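Epicyclic gearing

Epicyclic gearing, known to most people as planetary gearing, is a way of arranging toothed wheels so that one or more of them travel round the outside of another. The name comes from the old astronomers, who pictured the planets riding on small circles carried by larger ones, and it is a rather lovely borrowing for something that now sits inside bicycle hubs, pencil sharpeners and kitchen mixers.

Parts and names

The wheel in the middle is called the sun, and the smaller wheels that roll round it are the planets. The planets turn on pins fixed to a carrier, and the whole family usually sits inside a ring with teeth on its inner face.

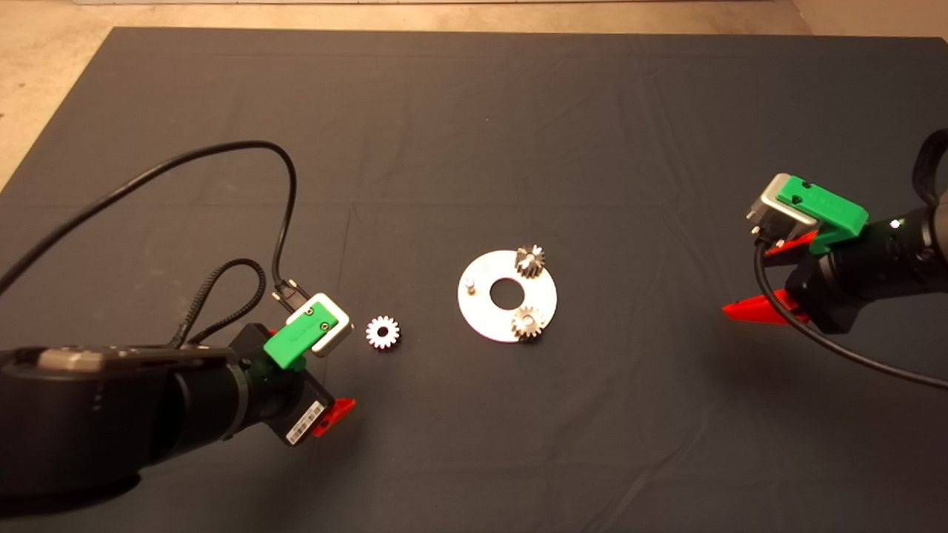 Hold any one of the three main members still - sun, carrier or ring - and the other two will turn at a fixed ratio to each other. With the ring held and the sun driven, the carrier turns slowly and with a good deal more force, and this is the arrangement most people meet first. Hold the carrier instead and the ring goes backwards.

Use in the Vumgate mills

The town of Skarnotau was fond of these gears long before they were common in the valley. Driss Filali, in his history of the Vumgate mills, writes warmly of a grain hoist with a reduction of 10 to 1, which lifted sacks to the top floor every November for as long as anyone could remember. A later hoist by Radwan put two such stages one after the other, giving 100 to 1, and was so slow that the millers are said to have eaten their dinner while it climbed. The Radwan drawings, 666 sheets in all, went on show at the old mill on 25/05/2022.

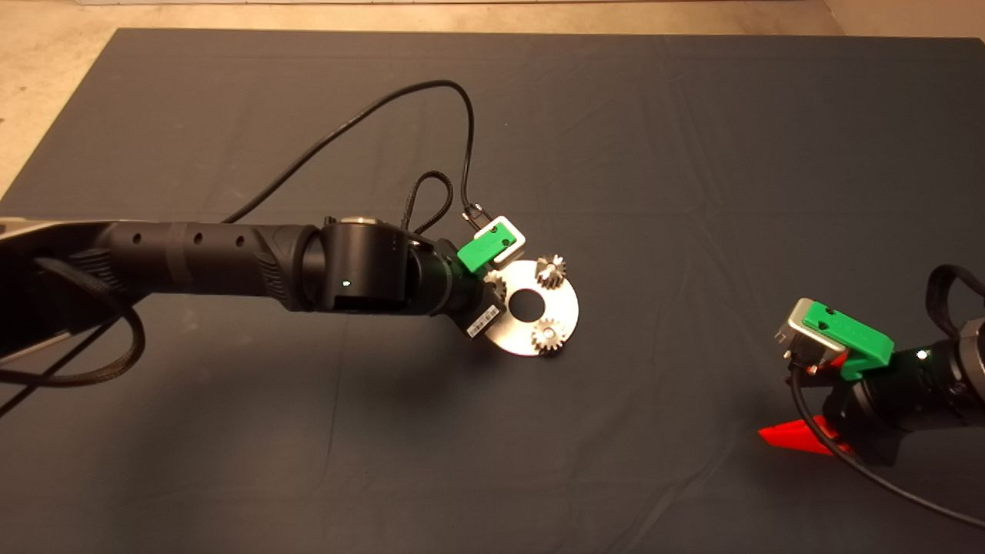

Care and wear

Planet pins tend to wear before the teeth do, as they carry the load of the whole wheel. A little clean grease, put on sparingly, goes a long way.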